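Ticket 1666
Status: open, waiting on vendor
Opened: Sep 28, 2026
Component: right hand, Hallura controller trial
Priority: medium

Summary
Right hand drops out of position mode partway through a grasp when run off the Hallura box. Left hand on the same box is fine. Both hands fine on the old Gesness controller.

Steps
1. Power up arms, home both, wait for green.
2. Load the pick-from-plate routine, speed at default.
3. Right hand goes to pregrasp, starts closing.
4. Fingers stall, status flips to IDLE, no fault code.

Happens 5 out of 10 runs. No pattern I can see yet. Did the same 10 runs on Gesness after and got zero dropouts, but closing is noticably slower and the thumb lags, so going back to it for good isn't great either.

Log
Swapped the wrist cables left to right. Problem stayed on the right. So not the cable, probably.
Reseated connector at the box end. No change.
Dropped close speed by half. Fewer stalls maybe, didn't do enough runs to say.
Turned off the force limit on the right. Still stalls, turned it back on.
Reflashed right hand firmware, same version as left. No change.

Setup for the apple runs is the pink plate between the two hands, left hand palm down on the table, right one lifted next to the apple with fingers curled.
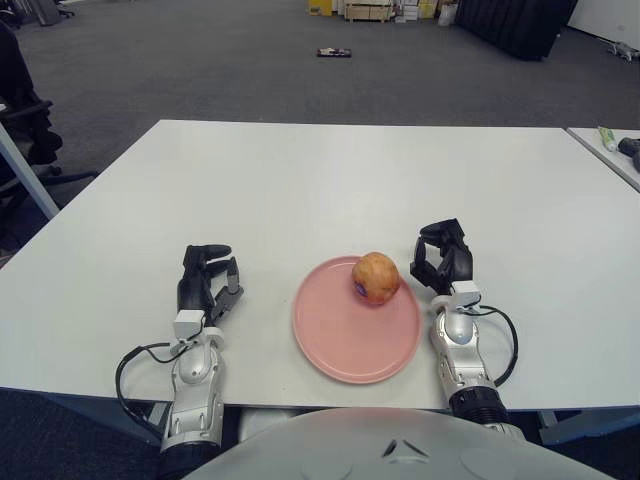

Apple on plate, left hand flat, right hand raised. Ticket 1666.

Next I want to try the Esposito power supply on the right side only. My guess is voltage sag when all the fingers load up at once, but I have no trace to back that up. Need the scope for it and it's booked out.

Also tried the apple at the edge of the dish vs the middle. Stalls either way. Haven't tried the toothpaste tube on the new box yet, that one needs a tighter pinch so I'd expect it to be worse.

Update
Sent logs to Hallura support. They asked for bus timing on channel 11, which we weren't recording. Turned it on now. Will rerun teh full set and attach.

Update 2
Reran with bus timing on. First stall lines up with a late packet on 11, second one doesn't. Not sure what to make of that. Both traces attached.

Please don't change the box settings until this is closed. If you need the arms for the Privudico demo, switch to Gesness and put a note here.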